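Subject: Re: [gearbox-hobby] Blue gears, which grease?
From: Naheed Janjua

Tahira Bukhari wrote:
> I've got a pile of plastic gears from the Totico kit and I'm
> stuck on two things. Do you grease them at all, and what do you
> lay them out on? Mine keep rolling off the bench and I've already
> lost one down the heating vent.

Hi Tahira,

Oh, the vent! I feel your pain. For the surface, get yourself a piece of cloth. I bought a remnant in teal back in May and it's the best thing on my bench – small parts stay where you drop them, and blue plastic still shows up fine on it. I don't bother ironing it, a few folds don't hurt anything.
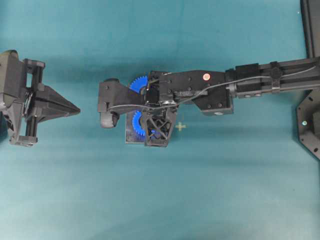
Two of the blue gears on their little black plate, teal cloth underneath.

As for grease, I use a tiny dab of the Oltivent stuff, the 25 gram tube, and I put it on with a toothpick. Don't go overboard like I did the first time (I was wiping goo off everything for days). If the teeth feel scratchy, run a soft toothbrush over them before you grease.

Spares are easy if you never find the one in the vent. Sornuria sells them loose, part 502, and they threw in 2 extras with my last order, which was nice of them. Let me know which shaft size you have and I'll check my drawer!

Naheed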